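In Defense of the Boring Room

September 20, 2023

My sister-in-law tells me I have no taste, and she may be right, but I want to make a case for plain rooms anyway. I mean rooms with a floor, some walls, something flat to put your stuff on, and not a whole lot else. I've lived in one for six years now and I keep getting asked when I'm going to finish decorating it. I finished in the first month!

Some background. When I moved to Clelcombe I rented the upstairs of an old feed store, 577 square feet, one big room with a bathroom tucked in the back. The landlord had painted the whole thing one color, a kind of tired cream, and he apologized for it and said I could do anything I wanted short of knocking out a wall. I had plans. I had a folder of plans. I was going to do a dark green reading corner, and shelves up to the ceiling, and one of those walls covered in frames of different sizes that look like they landed there by accident and take a whole weekend with a level.

Then I got busy, and the folder sat there, and somewhere in October I noticed I was happier in that room than I'd been in any place I ever fixed up.
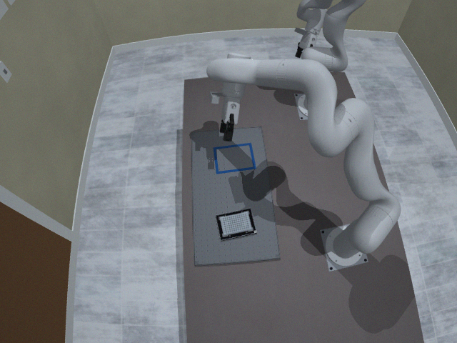
Pale tile, one long mat, space to work.

I've thought a lot about why. Part of it is just cleaning. I can sweep my whole home in the time it takes the coffee to brew, and if you've ever tried to vacuum around a plant stand, a magazine rack and a decorative ladder (I owned a decorative ladder, it held one blanket) you know what that's worth. But cleaning isn't the main thing for me. The main thing is that a plain room doesn't ask you for anything. My last apartment, over in Tremurach, was full of stuff I'd picked out carefully, and every bit of it had an opinion. The chair by the window wanted me to be a person who read by the window. I read in bed. I read in bed the entire time I lived there, and every night I walked past that chair feeling like I'd let it down.

People hear this and think I'm one of those minimalists, and I'm really not. Those folks own one bowl and want to talk to you about the bowl. I own plenty of bowls. I have a closet I'd be embarrassed to open in front of you. What I'm talking about is the room itself, the part you look at and walk through. I don't think it needs a theme. I don't think it needs a "moment," which is a word I heard a lot when I was paying attention to this stuff, as in "let's give this corner a moment." My corners are fine. They're where the walls meet.

And I do think the money side gets skipped over too easily. I once added up what I'd spent on that Tremurach place, only the things that didn't do a job — the cushions I moved off the bed every night, the tray that went under the other tray — and I stopped adding when I got past 40 items. Meanwhile I was eating lunch off my knees because I'd never gotten around to buying a proper table. I'd spent roughly $300 on throw pillows and had no place to set down a plate. I'm not proud of it.

Which gets me to tables. If I had to put all my decorating advice on an index card, it would say: buy a bigger table than you think you need and leave it alone. Mine came out of a school sale in Blackburn and it's ugly as sin and I love it more than some relatives. It's the same general idea as the one in the picture, a big dark slab on dark gray legs, flat all the way across, with pale walls behind it and no attempt to match anything. You can spread out your taxes on a table like that. You can cut out a sewing pattern, or fix a lamp, or roll dough right to the end without bumping into a vase. I eat at one end and pay bills at the other, and in between there's usually a project I've been meaning to get back to since spring. 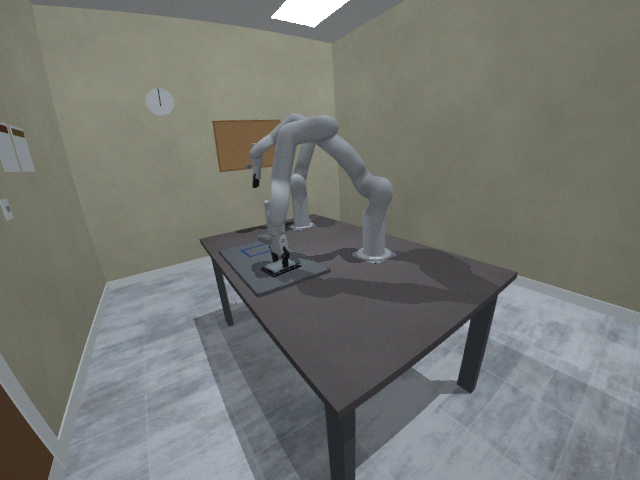
I changed my mind about wall color a few years back, and I'll admit it's the one place where I gave in a little. For a long time I said all walls should be white, end of story, and I was kind of a pain about it. But white is a lot harsher than people remember once the winter light gets on it, and a soft yellow-green like the walls shown here, in slightly varying tones, would suit me fine. One pale color all the way around, and after a week you stop seeing it. I'd still fight you over an accent wall. An accent wall means you've got one wall you like and three you've given up on.

Now for the part where I try to be fair. I know plain rooms can feel cold. I've been in waiting rooms, I've been in the back office at Staveo where I used to do the books, and I know what a room looks like when it's plain because somebody didn't want to spend a dime on the people sitting in it. There's a smell to it, even. I'd never tell anybody that's good for you. And I know some people truly light up around their things. My sister-in-law's living room has a wall of plates and a stuffed pheasant and at least two lamps shaped like other objects, and she can tell you where each one came from and who she was with. She sits down in there and you can see her shoulders drop. If that's you, keep every plate! I'm talking to the other bunch, the ones buying the plates because the wall looked empty and they were worried about what company would think.

Company doesn't care, by the way. I've had people over plenty of times, and they sit down, they ask if there's any more of the dip, and they stay too late. One friend did say the place echoed a little. So I bought a rug.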